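2018-08-27
By Ah-rin Baek

My grandmother left me 388 letters and a train ticket to Fekville, and I figured I'd start with the ticket (the letters were all in Prarkov spelling, and I'm lazy!). The man across the aisle was eating a boiled egg and reading over my shoulder. 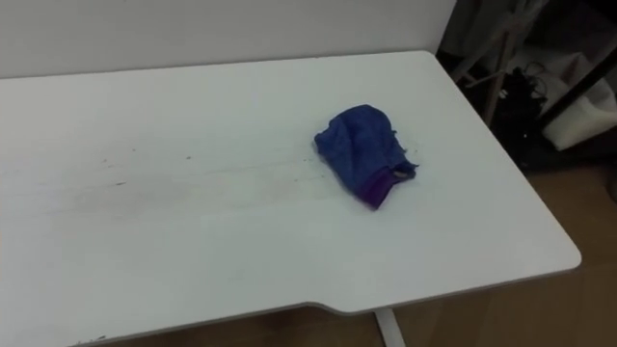
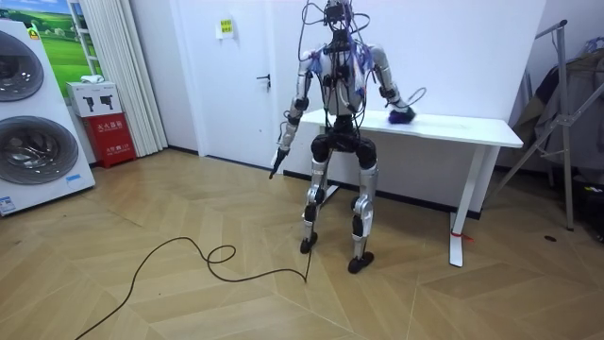
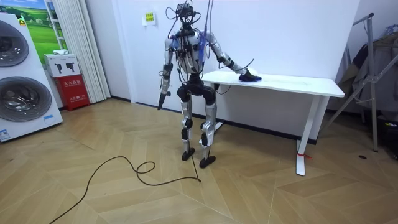
"Who's Selvanayagam?" he asked.

"The man she didn't marry," I said.

He chewed on that for two stations. Then he told me he'd known a Selvanayagam once, back in June of the flood year, a piano tuner who walked to Bindska and back for a girl who had already left. I asked what the girl looked like and he said short, loud, terrible hat. Well, I was wearing the hat.

So I got out the first letter and handed it over, and he wiped the egg off his fingers and started reading it to me, slowly, while it got dark outside.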